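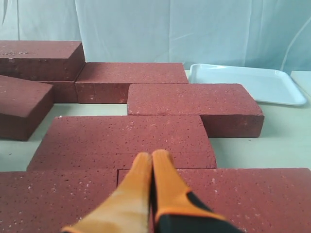
Brick handling: where we stand in January

Dear Constanza,

Thank you again for your patience over the holidays, and for the kind note, which Huia has pinned up by the door! We now have 792 recorded examples of the arm working with the bricks for Rakena, and I'm happy to say that only 15 had to be thrown out, mostly in the first week while we were all still finding our feet.

Konrad changes the layout between runs, so the system doesn't simply learn one pattern by heart.
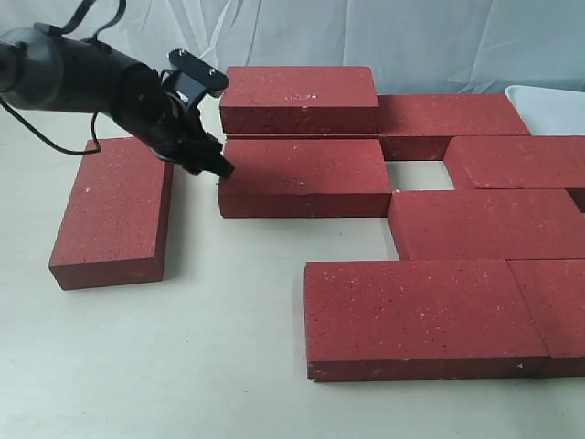
Grasps near a corner are still our weak spot, I'm afraid, and we would like three more weeks on those before training starts again. The budget you approved covers it.

With warm thanks from all of us,
Elżbieta Pawłowska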